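Filed under: Flash Fiction | Kitchen Table Stories

Mum's computer died on a Wednesday, halfway through a recipe, and by teatime it was my problem. I'm the daughter who once fixed a toaster. In our family that's a qualification.

So there I was on her lounge room floor with the side panel off and a cuppa going cold beside me, while Mum stood over my shoulder in her good slippers asking if I could see the recipe in there.

"It's not going to be lying on top, Mum."

"Your aunty Floarea said it would be on the drive."

She was right, as it happens, and Mum had been saving things since I was 17 — every cake, every letter to the council, the whole novel she swore she wasn't writing. I'd only found out about the novel because Tamara next door had read five chapters of it. Tamara! She borrows our whipper snipper and never brings it back.

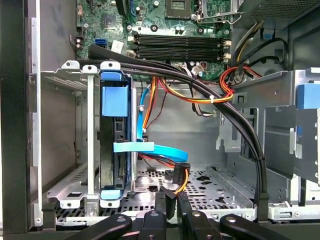 "Is it the blue bit?" Mum said.

"The blue bit's the handle. What you want is in behind it."

She went quiet, then lowered herself down next to me, knees cracking, and had a proper look. I asked her what the book was about. She fussed with her cardigan and said it was about a woman who leaves Skollemeo on the night bus with 11 dollars and somebody else's coat.

"Does she come back?"

"Well, I don't know, love," she said. "I was up to that part. Pass me the little screwdriver."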